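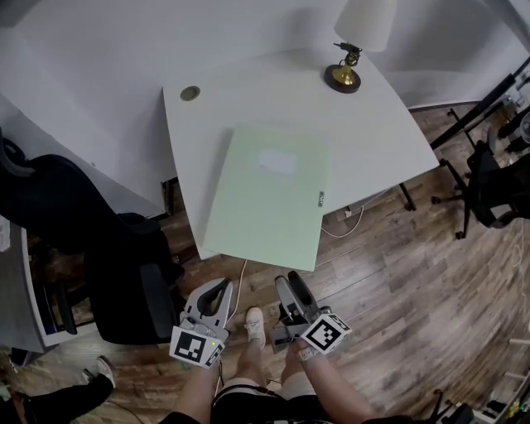 Dernimness, Gronstead
Room and Workstation Inspection – Checklist with Comments
Area: Curved-wall office, single desk
Inspection date: 12 December 2022
Inspected by: Gwenllian Samuel
Actions assigned to: Nerys Lougher (furniture), Rajkumari Goel (electrical)
Copy to: Lleucu Bevan, front office

Key to results
OK – no action
MINOR – correct at next routine visit
ACT – correct before the date in the action list
N/A – does not apply to this room

Section A. Desk

A1. Top level and stable under hand pressure at each corner: OK
No rocking. Feet not adjusted.

A2. Surface free of chips, lifting edges and sharp corners: MINOR
The front right corner points into the walking space. The corner itself is sound, but anyone coming past on that side meets it at hip height. Nerys to look at turning the desk a little so the corner sits out of the route. Check cable reach first (see B3).

A3. Nothing projecting past the desk edge: MINOR
Mint-green folder lying flat at the front edge, slightly over it. Move back or file. The folder has a white label and should go back to whoever it belongs to. Contents not examined.

A4. Cable grommet fitted and seated: OK
Round brass-colored grommet toward the back left of the top. Seated flush, no raised rim.

A5. Frame and legs: OK
Dark metal legs. Fixings hand-checked on both sides and found tight.

A6. Clearance under desk for knees and feet: ACT
Clearance is good in itself. Marked down for the cable only. See B1.

Section B. Cables and power

B1. No loose cable in foot space or walking space: ACT
White power cable runs down from the desk and loops out across the floor. A foot or a chair caster will catch it sooner or later. Reroute along the back of the desk and clip to the underside. Do not tape it to the floor as a permanent fix – tape was used in the corridor last year and the edges lifted within a month.

B2. Spare length coiled and secured: ACT
A second white cable lies curled on the floor under the right side of the desk. Shorten with a reusable tie and lift clear of the floor. Do not wind it tight.

B3. Cable reach adequate, no strain at either end: OK
Both cables have slack to spare. If the desk is turned under A2, repeat this check afterward and record it on the same sheet.

B4. Jackets free of cuts, crushing and heat marks: OK
Full length of both cables run through the hand with the power off.

B5. Plugs and outlets undamaged, no scorching, firm fit: OK

B6. Extension cords not linked one into another: N/A
None in use.

B7. Electrical test label present and in date: MINOR
Label on one cable is worn and the date cannot be read. Rajkumari to retest and relabel. Equipment may stay in use until then, given the result at B4.

Section C. Lighting

C1. Desk lamp stable: OK
Table lamp at the back right corner of the desk. Round dark wooden base, brass stem. Returned upright when tilted by hand.

C2. Shade secure and clear of the bulb: OK
Cream-white fabric shade. Bulb does not touch the fabric. Bulb wattage is within the limit marked on the lampholder. Replacement bulbs must stay within it.

C3. Switch works and is firmly attached: OK
Small dark switch fitting on the stem. Operated 4 times without fault.

C4. Lamp away from paper and fabric: OK
Keep the back right corner free of paper. If the folder in A3 is to stay on the desk, keep it at the front, away from the lamp.

C5. General light level at desk surface: OK
Reading taken with the lamp off. Acceptable for paperwork.

Section D. Chair

D1. Base, casters and height adjustment: OK
Black office chair, mesh back. Height holds under load. Casters turn freely.

D2. Armrests secure: MINOR
Slight play in one armrest. Tighten with the key kept in the front office drawer. If play returns inside 2 weeks, replace the fixing.

D3. Mesh back free of tears: OK

D4. Chair stored clear of the route when not in use: OK
Pushed against the left part of the desk. Keep it on that side. Rolling it to the right would put the casters across the cable until B1 is closed.

Section E. Floor and walls

E1. Floor covering flat, no lifted joints: OK
Brown wood-grain laminate. Joints checked along the desk side and at the door.

E2. Floor clean at time of inspection: OK

E3. Casters suitable for hard floor: MINOR
Caster type not confirmed for hard floor. Fit soft-tread casters when the armrest is done.

E4. Walls sound, no projections at head or shoulder height: OK
White curved wall behind the desk. Furniture with a straight back will always leave a gap here. Do not let cables or papers collect in it.

Section F. Storage

F1. White unit on the left stable and not overloaded: OK
Items are kept on the lower shelf, where the weight should be. Nothing heavy to go above shoulder height.

F2. Doors, drawers or stored items not projecting into the route: OK

Action list

B1 and B2 – Rajkumari Goel. Before the room is next booked out. Room may be used meanwhile by its regular occupant, who has been told about the cable.
B7 – Rajkumari Goel. Same visit.
A2, D2, E3 – Nerys Lougher. By the end of December. Rerouting to be finished before the desk is moved.
A3 – Lleucu Bevan to find the owner of the folder.

Reinspection covers items marked ACT only. MINOR items are picked up on the next routine round unless the occupant reports a change.

Signed: G. Samuel
Received, front office: L. Bevan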